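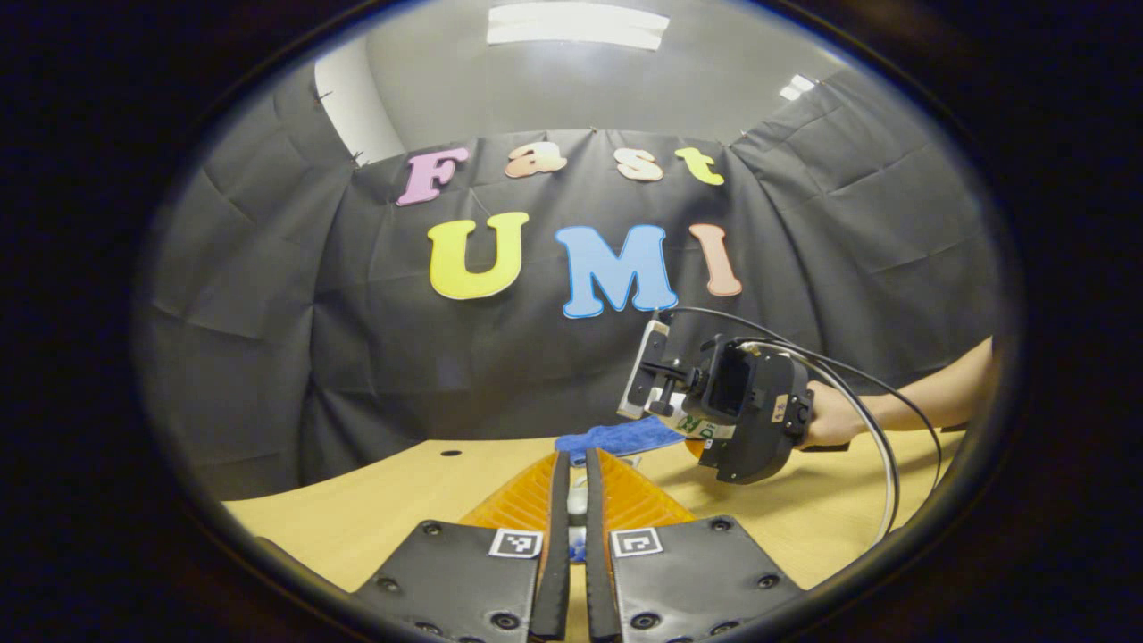 One customer wrote to us that the slow part was never the recording, it was teaching her people to stop using their free fingers to help. We agree with this, and we now put a practice hour in the manual before the first real task.

Grumomach Hand-Held Demonstration Grippers, Pair
Sold and supported by Vaveck, Lavasville

Grumomach is a pair of hand-held grippers for showing a task to a robot. You hold one in each hand, or give the second one to a colleague, and you do the work in the usual way: pick up, turn, put down, fold, pour. The camera on each gripper records what the fingers meet, and the software stores the movement of the hand together with the opening of the fingers. Later the recordings are used to train the arm. The arm does not have to be in the room during the recording.

What is in the case
Left gripper and right gripper
Two cameras, already mounted
Cable set with clips for the forearm
One set of spare finger pads
Calibration sheet
Printed manual, English

Main data
Price of the pair: $1,481
Maximum opening of the fingers: 145 mm
Warranty: 2 years, finger pads excluded
Delivery: 13 working days after payment

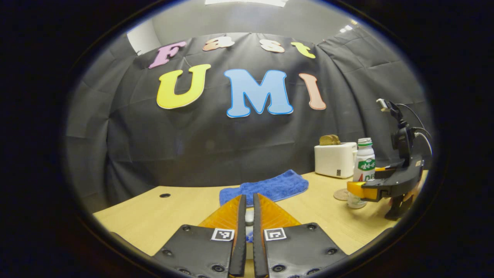

Calibration must be done once for each gripper, and again each time you change the fingers. The program reads the opening from the square markers, so they have to stay clean and inside the view during the whole movement. With one marker on each plate, facing each other across the gap, you can check this easily on the preview before you start. Close the fingers fully, open them fully, and look whether both squares are still complete. A thumb over a corner of the marker is the most common fault in the files which customers send us.

Finger pads
The standard pads are ribbed and flexible, and they bend around the object. They are good for cups, bottles, fruit and soft packages. For thin flat things such as paper or a bank card we recommend the hard pads from Dervishi, which fit on the same holder (ordered separately, please tell us left or right). Do not mix the two kinds on one gripper. Wash the pads with water and a little soap only. Alcohol makes them stiff after some months.

Advice for good recordings
Begin and finish each demonstration with the fingers open and the hand still for one second. Keep the same order of steps within one task. It is fine to move the objects a little between the repeats, and the training becomes better from it. If you drop something, finish the movement, mark the file as failed and make a new one. Do not cut the drop away in the middle.

Take care that the cable has enough length above the wrist. When it pulls, you will turn the hand in a way that the arm cannot copy well.

Left-handed users can exchange the two grips with the small key from the case. Grippers from before December need the new grip screws, and we send these without cost.

Spare parts and the current software are on the download page under "Grumomach pair".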